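Clip-on vibration sensors for small pumps – has anyone else tried these?

5 min read

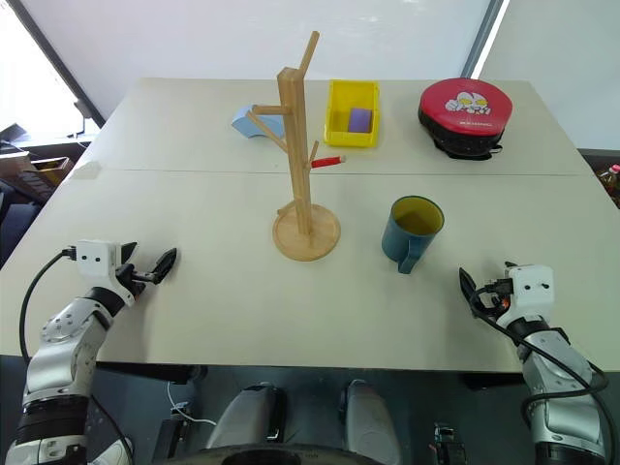
Kindotley Instrument Club – Sensors and Monitoring Board

beltdrive_jo
7 May 2019

I have to share this with people who'll get it, my family is very tired of hearing about it. I put three Vullach vibration sensors on the circulation pumps at the greenhouse where I work, and I love them! They're small, they clip to a bracket you glue to the pump housing, and they send a reading every few minutes to a Cerka gateway on the wall. I had everything running before lunch.

The part that got me excited: pump two had a slow climb in its readings that I would never have felt by hand. I've been putting my palm on those housings for years and thinking I was pretty good at it. I pulled the pump at the weekend shutdown and the bearing on the drive end had a dull gray track worn into the race. New bearing in, and the line on the chart dropped right back to where pump one sits.

So my question is where you all set your alarm level. The default seems way too jumpy. I got a text every time somebody rolled a cart past.

oldgrease
Nice catch on the bearing. I'd be careful giving the sensor all the credit though. One pump, one bearing, and you were due to open it up sooner or later anyway. How many hours were on it?

beltdrive_jo
Fair question, and I don't have a good answer. The log book from before my time is mostly coffee rings. I'd still have left it until July without the chart.

Ginette Pruvost
Jo, this is great, thank you for posting it! On alarms: don't use the default and don't copy anybody else's number either. Let each pump run normally for a couple of weeks, look at its own chart, and set the warning a bit above the highest ordinary day. Then set the real alarm well above that. My two well pumps are the same model, bought together, and they have completely different normals. One sits on a concrete pad and the other on a steel frame that sings along with everything.

For the carts, look in the Cerka settings for the hold time. Mine only sends a text if the level stays up for three readings in a row. It made all the difference, I went back to sleeping through the night.

beltdrive_jo
Hold time!! I walked right past that menu. Changing it today.

tach_and_tape
Going to disagree with the hold time advice a little. If your readings are minutes apart, three in a row is a long time for a pump that's running dry or has thrown a coupling. I keep the hold on the warning and take it off the real alarm. You get a few false texts and I can live with that.

Ginette Pruvost
That's a good point and I should have said it. My well pumps have a dry run cutoff, so I'm not counting on the sensor for that job. If you don't have one, do it tach_and_tape's way.

oldgrease
Can somebody tell me what range these things read? The cheap ones I tried only went up to 400 Hz and that's no good for early bearing wear. You see imbalance and looseness, fine, but the bearing has to be pretty far gone before it shows up down there.

beltdrive_jo
The sheet in the box says 1,000 Hz. Is that enough?

oldgrease
Better. Still not what I'd want on anything expensive. For a greenhouse pump you can replace in an hour it's probably plenty, and I'll admit your pump two story fits with that – the wear was far enough along to see with your eyes.

jadamczyk
Jarosław Adamczyk from the Tuesday bench group, I don't post much but this is my favorite topic in the world! Please look at how the bracket is attached. I tested the same sensor on the same motor with the glue, with a magnet, and with a threaded stud. The stud gave the cleanest signal up high, the glue was very close behind it, and the magnet lost a lot on a curved painted surface. If you scrape the paint off under the glue you gain a little more. People spend money on a better sensor and then sit it on two coats of enamel.

tach_and_tape
Can confirm on the paint. Also put it as near the bearing as you can get. Mine was on the fan cover for a month and all I learned about was the fan cover.

beltdrive_jo
Um. Pump three might be on paint. I'm going to go look at that one.

jadamczyk
Take a screenshot of the chart before you move it, then the same pump after, same load. I would love to see both.

ninthgear
Has anyone had trouble with battery life? I've got nine of these in a laundry plant and two died way early. Both were on the far side of a block wall from the gateway.

Ginette Pruvost
The wall is my guess. A sensor with a weak link keeps resending and that eats the battery. Try moving the gateway before you buy more cells. Mine went from the office to a shelf in the hallway and the low battery flags stopped.

ninthgear
I'll try the hallway idea, thanks.

beltdrive_jo
Back from the greenhouse. Pump three was on paint AND on the fan end, so I scraped a spot by the drive bearing and glued a fresh bracket. Will post both charts when the glue has set overnight. Also ordered a spare bearing from Szewczyk, part number ends in 272 if anyone has the same pumps and wants to check theirs. oldgrease, I started a proper hour log, in pen, no coffee near it.

oldgrease
Good. Write down the grease dates too.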